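Home | News | Workshop Notes | Events | Join | Contact

Filed under: Shop Floor > Arms & Hands

A finger service, a fussy cable and one very tired table cover

9 December 2022

If you came by the Wilczyńska building at the start of the month and wondered why the arm cell had a "please don't touch, mean it" sign on it, that was me. The Gollix hand was off for its finger service and I had its little screws laid out in an egg carton, in order, and I was living in fear of somebody's sleeve.

I do this job every 3936 hours on the counter, or when the index finger starts to sound like a pepper mill, whichever comes first. This time it was the pepper mill. The finger had developed a bit of play at the middle joint, so when you asked it to go straight down it would arrive, think about it, and then settle a hair to the left. Not much! But if you're trying to get a fingertip inside something with walls, a hair to the left matters a great deal.

So off it came. The joint pins on the index finger had worn a bit oval and got replaced. The others cleaned up fine with a lint-free wipe and the tiniest smear of grease (really tiny, I put too much on last year and it collected every crumb of fluff in the building). Two of the bolts on the wrist flange weren't as tight as I'd like, so I've put a paint mark across all of them. If you walk past and the marks don't line up, come and find me before you run anything.

Then there's the cable. I have opinions about the cable. It used to be clipped tight along the arm the whole way, which looked gorgeous and pulled on the wrist connector every time the last joint turned. I've now let it leave the arm higher up and given it a good lazy length of slack. It's less pretty, and it does mean you have to look where it's lying before you start a program, but I ran 436 cycles of the worst wrist move I could think of and the connector didn't budge. Please don't tidy it up for me. I know some of you are itching to.

After the mechanical stuff comes the setup, which is the part I enjoy. Zero each finger, save the zeros, power everything down, power it back up and see whether you still believe them. Then touch off on the table at the four corners and the middle. The Navier controller will let you skip the middle point and you shouldn't, as our tabletop has a slight belly in it and the cover on top has some give. The force limit is set low for now and I'd like it left there until the new pins have bedded in, which I'm guessing is roughly 840 cycles.

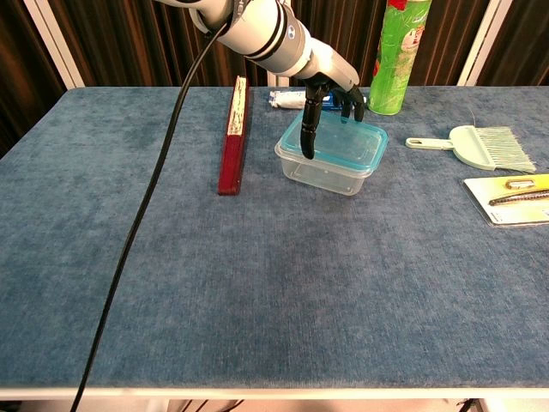
My favorite check is the reach test, and I'd do it even if the manual didn't ask for it. You pick something with an opening, bring the hand over it, send one finger straight down past the rim and keep all the others curled up out of the way. I like the clear food container with the teal edge for this, simply because you can watch the fingertip through the side and don't have to crouch and squint. The rest of the table I leave cluttered on purpose - the tall green snack can, the mint brush, the dark red block - so the checks happen among the same sort of stuff the cell has to deal with the rest of the week. I do 20 reaches, lifting fully clear between each one, and write down any that touch the rim. The sheet is on the Zedum clipboard by the door if you want to add yours.

A few leftovers. The blue cover has to be pulled flat before you touch off, so smooth it from the middle outward and don't trust any fold you can feel with your palm. The spare pins are in the second drawer, in the bag marked INDEX, and there's one set left, with more on order. And whoever borrowed the small torque driver in December, I would love it back, no questions asked. I've been using the one with the wobbly handle and we are not getting along.

Next service note will be the base joint, which has started making a noise I don't care for.

< Previous item | Back to Workshop Notes | Next item >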